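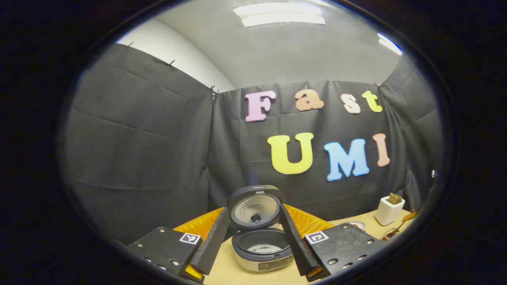 Movuston Company Parties, version 2

This data set contains records of company parties held in rented halls in Movuston: anniversary dinners, year-end parties, farewell evenings, product launches with food, and similar events. It was made from the booking books of two venues, Girnulska Hall and the Holst Rooms. The Ruden booking office typed the older books into a spreadsheet, and I cleaned the result and wrote this file.

What is inside

The data comes as two CSV files in UTF-8, with a comma as separator and a header line.

events.csv has 806 rows. One row is one party.
items.csv has 3,493 rows. One row is one thing that was ordered for a party, for example a live band, a photo wall, or an extra hour of the hall.

The files are connected by the column event_id. Every row in items.csv has a matching row in events.csv. The opposite is not true: some parties have no ordered items, because the company brought everything by itself and paid only for the hall.

Columns in events.csv

event_id: a short code. The first letter shows the venue, G or H.
season: spring, summer, fall or winter. The exact day was removed.
occasion: anniversary, year_end, farewell, launch, award, other.
theme: free text as the client gave it, translated into English where needed. Empty when no theme was written.
guests_booked: the number of guests in the contract.
guests_seated: the number of guests the hall manager wrote down on the evening. Often empty for Girnulska.
start_time: local time, 24-hour format.
end_time: the same. When the party went past midnight, end_time is smaller than start_time. Please do not treat this as an error.
dress_code: none, smart, formal, costume.

Columns in items.csv

event_id: see above.
item_group: music, food, drinks, decoration, photo, transport, hall, other.
item_text: a short description, as in the booking book.
quantity: a number. Its meaning depends on the item. For a band it is the number of sets played, and for flowers it is the number of tables.
paid_by: client, venue or sponsor.

Prices are not included. The venues did not agree to it, and we will not add them later.

How the records were prepared

The booking books of Holst were already kept as printed forms, so the typing was simple. The Girnulska books are handwritten, with many abbreviations that only the staff there could explain. We made a list of abbreviations first and typed the pages after that. If a word could not be read by either of the two people typing, we put [unreadable] in the text and did not guess.

Company names were removed from all fields. Themes that contained a company name or a slogan were changed to a general form, for example "colors of the company". Names of performers were also removed, and "a known singer" in item_text means that the book had a name in this place.

The occasion column is our own work. In the books the client wrote anything they liked, so "10 years!" and "Jubilee dinner" are both anniversary now. When a party was both an anniversary and a year-end party, we chose anniversary. I am not fully happy with this rule, and in a next version there may be a second column for it.

Known problems

Holst did not write down the dress code in the older books, and for these events dress_code is none. This is misleading, and you should leave the column out if you compare the two venues.

Canceled parties were struck through in the Girnulska books and are not in the data. Holst took canceled forms out of the folder, so we can't know how many there were.

Some themes are very popular (1920s, casino, masquerade), and clients spell them in different ways. The spelling was not made uniform.

Food items are less detailed than music items. "Buffet, warm" can be anything.

Changes from version 1

Duplicate events from the summer books were removed.
The column end_time was added.
item_group has a new value, transport, for guest buses. Before, they were under other.

Use

You may use the files for teaching, for research and for planning tools, also commercial ones. Please name the data set and the version number. Trying to find out which company held which party is not allowed.

Corrections are welcome, best with the event_id and the name of the column. They are collected until October and then go into the next version together.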